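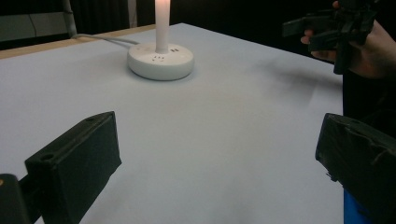 April, fit-out notes: furnished lets, Navach building, second unit

Booking trial, week one

Joaquim wants the new booking software live before the summer stays open. I remain unconvinced. The sales sheet from Dernano promises "1000 properties managed without friction" and I would like to meet one of them.

What we did today: loaded the nine Navach apartments, set a minimum stay of 40 nights on the two big ones, then tried to break it. Took Idalina one coffee. She booked a stay that ended before the cleaning slot began, and the system confirmed it and sent her a welcome letter. Logged it. Dernano's support says this is a setting. Asked which one. Waiting.

Deposits: still set at 1000 per stay. Hideaki thinks that puts off company bookers, who hate tying up cash. Could be. His evidence is two phone calls, and one of those was from Atstead, who complain about everything including the font on our invoices. Leave it alone until we have a full season to look at.

Key handover. Custódio likes the code locks. I like them less after this morning, when the code for apartment 4 opened in the app and not at the door. Tried three times, then used the spare key like it was 1985. Rocha fitted the locks and blames the app; Dernano blames the locks. Tarcísio to get both of them on the same call — I'm not passing messages between them.

Extensions are the real worry. Half our guests ask for another week, usually at the last minute, and the software treats each one as a new booking with a new cleaning fee. Old spreadsheet handled this fine. Ugly, but fine.

To do:
Idalina: repeat the cleaning slot test with a same-day arrival
Custódio: label the spare keys properly this time
Me: export everything each evening until I trust the backups

4:30 pm — support replied. The setting is "coming in a later release."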